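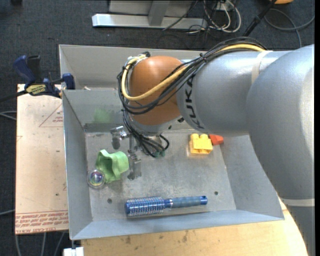
Corporate Finance II
Unit 6: Divestment of a business unit
Lecturer: Damián Bañuelos
Version of 2026-04-12

6.1 What we study in this unit

In the last unit we looked at a company that buys another company. Now we take the side of the seller. A group may decide to sell one of its divisions for several reasons: it needs cash to pay its debt, the division does not fit with the rest of the group, or the shareholders believe that the parts are worth more separately.

Please read chapter 9 of the reader before the class. The part on taxes can be skipped.

6.2 Ways to separate a division

Trade sale. The division is sold to another company, often from the same industry. The price is usually higher because the buyer expects savings, but the competition authority can ask questions.

Sale to a financial buyer. A private equity fund buys the division, mostly with borrowed money. The approval is easier in many cases. The fund will want to keep the current managers.

Spin-off. The shareholders of the group receive shares of the new company. No cash comes to the parent, and students often forget this in the exam.

Partial listing. The group sells a minority of the shares on the stock exchange and keeps control.

6.3 Case: Nisow sells Fendeo

Nisow is an industrial group with three divisions. The smallest one, Fendeo, makes pumps and has 3,000 employees. In July the board received two offers.

Lozano, a competitor, offered 201 million euros, to be paid after the approval of the authorities. The offer has no break fee.

Iva, an investment fund, offered 30 million less, all in cash at signing. Iva gave the board 21 days to answer.

The pension obligations of Fendeo go to the buyer in both offers. Evaristo Alvarado will explain in the seminar how they were valued, so for now take them as equal.

6.4 Questions to prepare

Calculate the probability of approval at which the two offers have the same value. Assume first that Fendeo is worth nothing to Nisow if the sale fails, then repeat with a value of your own choice and defend it.

Which break fee would you ask from Lozano?

Who at Fendeo should be informed before the signing, and at what moment?

Written answers, two pages maximum, are to be handed in at the start of the seminar. Groups of two are allowed.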